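# 公用事业听证会应该搬出首府

我在一家地方报纸跑了很多年公用事业，电价、水费、燃气管道的案子都写过。这篇文章想谈一件看上去很小的事：听证会在哪里开，几点开。

今年5月，州公用事业委员会审理Rodstead水务公司的调价申请。公司要求把居民用户的基本月费提高16%，理由是Marino一带的旧水管需要更换，Trelton的泵站也到了该大修的年头。申请材料连同附件有200多页，挂在委员会网站上，要点进三层菜单才找得到。听证会定在上午九点，地点在首府办公楼二层的会议室。

从Trelton开车到那间会议室，单程195公里。

那天我到得早，在走廊里看着人陆续进来。公司一方来了律师、财务顾问和两名工程师，委员会的工作人员坐在另一侧，消费者代表办公室派了一位律师。旁听席上从Trelton来的居民有两位，一位是退休教师，另一位开五金店，当天关了门。公众发言环节排在下午，主持人给每人三分钟。五金店主说完他的三分钟就走了，他要赶回去收货。

委员会后来在裁决书里写道，公众“已获得充分的陈述机会”。从程序上说，这句话挑不出毛病。通知按期登了报，会议向所有人开放，愿意说话的人都说了话。可是一项影响整个供水区的决定，到场的用户只有两位，把这叫作充分，我觉得说不过去。

反对外出开会的理由，我听过很多遍，有些是有道理的。

第一是钱。委员、书记员和技术人员出一趟差，要付住宿和车费，还要租场地。委员会的经费来自向公用事业公司收取的监管费，这笔费用最后也会进到账单里。换句话说，用户要为自己的听证会付路费。

第二是效率。费率案件有法定期限，逾期不裁，公司可以先按申请的价格收费，日后再退。日程本来就紧，再加几场外地会议，工作人员要熬夜。

第三个理由说的人少一些，但我认为才是真正的顾虑：居民在公众会议上讲的东西，大多不能当证据用。他们不会谈股本回报率，也不会谈折旧年限。他们会说水发黄，说客服电话打不通，说账单看不懂。委员们坐一个晚上，回去以后能写进裁决书的恐怕只有一段。

曾在委员会做过多年费率分析的Thomas Tedesco就持这种看法。他退休以后我们通过几次电话，他说得很直接：回报率该定多少，靠的是模型和可比公司，礼堂里坐多少人都不会让这个数字变得更准。他还提醒我，公众会议开得越多，居民的期望越高，等裁决下来，涨价照旧批准，失望也就越大。

他讲的前一半我同意。资本成本不是靠举手表决的。但费率案件里要决定的，远不止一个回报率。

拿这次的申请来说，公司把换管工程排成若干期，Marino的老城区放在后面，理由是那里的爆管记录较少。记录是公司自己的报修系统生成的。住在那里的人如果打了电话没有人接，就不会留下记录。这类情况，坐在首府会议室里翻材料是翻不出来的，要有人站起来说，我们那条街去年冬天停过几回水，我打过电话，没有人来。这样的话单独一句不算证据，但工作人员听到以后，可以向公司发质询，要求调出通话日志，日志就是证据。

月费的结构也是一样。同样的收入要求，可以多放在固定费上，也可以多放在用量上。固定费高，用水少的独居老人吃亏；用量费高，人口多的家庭吃亏。这里没有唯一正确的算法，委员会每次都要作取舍。既然是取舍，就应该听一听被取舍的人怎么讲。

再说钱。我查过委员会上一年度的预算，差旅一项里占大头的是参加各地的行业年会和培训。我不反对委员们去开年会，监管是一门手艺，需要同行交流。不过既然能为交流出差，也就能为听证出差。在本州境内租一个中学礼堂，花不了多少钱。

有人会说，现在可以线上参加。线上当然应该有，这次也有，只是链接在会前一天下午才公布，而且线上的人只能听，不能发言。Trelton北面的山谷里网络时断时续，很多年纪大的用户平时只用座机。线上渠道可以作为补充，拿来代替现场就不够了。

还有时间的问题，比地点更容易改。上午九点的会，上班的人来不了。把公众发言单独放到傍晚六点半，不需要增加任何预算，只需要调整工作人员的班次。据我所知，委员会的内部规则里没有哪一条禁止这样做，只是一直没有这样安排过。

邻近几个县的电力合作社做法就不一样。Kostus电力合作社规模不大，调价之前必须在每个供电片区各开一次晚间会，管理层到场，把账目投到墙上逐项讲。我去听过其中一次，开得并不好看：前半小时几乎都在抱怨树枝修剪，有人为了一根电线杆的位置吵起来，经理的投影仪还坏了。但是散会的时候，在场的人大体明白了钱要花在哪里，有一位反对涨价的老先生留下来问了很久变压器的采购周期。后来那次调价通过了，投诉也有，数量在合作社看来可以应付。

合作社的用户同时是社员，和投资者所有的公司不同，我知道这个区别。投资者所有的公司，用户没有选票，也不能换一家供水，能替他们说话的只有委员会。正因为这样，委员会更应该主动去找他们。

我在家里写这类稿子，材料通常摊在客厅，一写就是一个晚上。 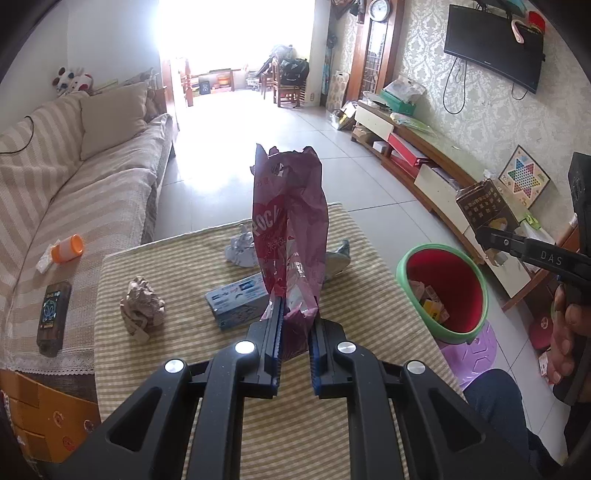

*客厅矮桌上方，被黑色手持夹爪夹住的零食袋，袋上印着“ROCK”字样。*

回到具体的办法。我的建议不复杂，写进委员会的程序规则就可以执行。

凡是申请上调居民费率超过一定幅度的案件，至少在受影响的供水区或供电区内开一场公众会议，时间放在傍晚以后。幅度定在哪里可以讨论，我倾向于定得低一些。

会议由至少一名委员亲自主持，不能只派听证官。居民开了车来，应该见到投票的人。

公司要派懂业务的人到场回答问题，答不上来的，限期书面答复，答复放进案卷。这次听证会上，有关Trelton泵站的几个问题，公司律师都说“会后补充”。到我写这篇文章时，案卷里还没有查到补充材料。

会议通知随账单寄出，用一页纸写清楚三件事：现在一个普通家庭付多少，批准以后付多少，钱准备用来做什么。目前的登报通知是律师写给律师看的，字号很小，基本月费的变化写在第四段。

最后，裁决书里要单列一节，说明公众提出了哪些问题，委员会如何处理，不采纳的理由是什么。这一节不必长。Tedesco担心居民期望过高，我认为让人失望的往往是说完以后没有下文，自己的话去了哪里都不知道。

这些规定会给工作人员添麻烦，案件的日程也要往前赶。我问过一位现任工作人员，对方估计每个案件要多花几个工作日。对于一个收费标准要沿用好几年的决定，多花几天是可以接受的。

Rodstead的案子已经裁决，批准的涨幅比申请的低一些，新费率从下一个账单周期开始执行。换管计划的顺序没有改，Marino老城区仍然排在后面。公司按惯例隔几年会再次提出申请，委员会要修改程序规则，时间是够的。规则修订的意见可以寄到委员会书记处，信封上写明“程序规则”，普通信件就行，不需要律师签字。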